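Ticket: Demos from the hand-held gripper rejected in batches, "tracking lost at start"
Project: Mendley tabletop set
Raised by: Rhona Urquhart
Status: Resolved, with a sulk

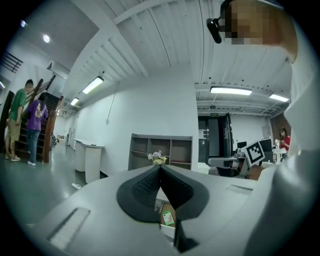
Gripper camera view from one of the Cutalcombe sessions, pad and housing slots in shot.

Summary
We record demonstrations by hand with the gripper, upload them at the end of the day, and the pipeline turns them into paths the arm can follow. Since the March update it has been throwing out whole batches. The error is "tracking lost at start", and the suggested remedy is "re-record", which is the software equivalent of being asked whether you have tried being someone else.

What I expected
200 demos in, most of them back out.

What I got
70 usable. The rest are in a folder called rejected, which I have renamed to something I won't repeat in a ticket.

Setup
Hand-held gripper with the camera on the wrist mount, ordinary lens, head camera worn by the demonstrator. Marker board on the desk side of the room. Software is Trestemura, whatever version it updated itself to while I was at lunch. Task is pick up a card, turn it over, put it down. A child of four could do it, and I'd back the child against the arm.

Log

09:10
Reran one rejected batch without changing anything, on the principle that computers sometimes get bored of an error. Same result.

09:25
Wiped the lens. There was a thumbprint on it, mine by the size. Recorded five more. Four rejected. I now have a clean lens and no other achievements.

09:50
Checked the clocks on the gripper and the head camera. They agree with each other to within a frame and disagree with the clock on the wall, but the wall clock isn't uploading anything.

10:15
Swapped the finger pad for the spare in case the mesh was upsetting the mask that hides the gripper from the tracker. No difference. Put the old one back as it grips better.

10:40
Watched the opening seconds of a dozen rejected demos. Should have done this at 09:10. In the bad ones the gripper starts tilted well up, so the camera gets fluorescent lights and ceiling panels and hardly any tabletop. The picture at the top of this ticket is a good specimen. You get the stairs, the shelving, people by the stairs with their backs to us, and of the actual job a sliver of brown surface with a card on it. The marker is in view, which had me going for a while, as I'd assumed a visible marker meant a happy tracker.

11:05
Sorted the batch into "starts tilted up" and "starts level". Nearly everything in the first pile is rejected, and nearly everything in the second is fine. I have made a chart. It is not a subtle chart.

11:30
Asked Sinaga support whether the update changed how the start position is worked out. Reply in full: "Yes." Asked how. Waiting.

13:20
Back from lunch to a longer reply. The old version looked through the entire recording for a decent stretch and worked outwards from there. The new one uses the first 3 seconds only. If those are mostly ceiling, or if people are wandering about at the back, it doesn't get enough fixed points and gives up on the lot. This is apparently faster. I can confirm that it rejects my work very quickly indeed.

13:45
Test one. Started level, gripper pointing at the table, held still while counting to three, then did the task as normal. Ten recorded, ten accepted.

14:10
Test two. Started tilted up on purpose, same hands, same card. Ten recorded, one accepted. No idea what that one did to deserve it.

14:40
Test three. Started level but moved off straight away. Six out of ten. So the pause matters as well as the angle.

15:15
Sinaga sent a setting that brings back the old full-length search. It lives in the session config under start_window, set it to "all". Reran the rejected folder with it on. Slow, but it rescued all but 2 of them. One of those is me carrying the gripper to the kettle with it still recording. The other I can't explain and don't intend to.

Cause
Change to the start window in the update, plus our habit of picking the gripper up, pressing record and then bringing it down to the table. We'd always done it that way and the old version let us.

Fix
For existing recordings, set start_window to "all" and rerun overnight. It took more than three hours here on a machine doing nothing else.
For new ones, leave the setting alone. Point the gripper at the table first, press record, hold still for a slow count of three, then start. Leave it down at the end as well.

Still open
Could the error say which part of the recording it didn't like? "Tracking lost at start" was technically accurate, I grant you, but I read "start" as the start of the job.
The preview on the head camera shows a green tick even when the gripper is looking at the lights. I'd like the tick to mean something.
The wall clock is still wrong.

Closing this one. Will reopen if the arm learns to make tea from demo 143.

R. Urquhart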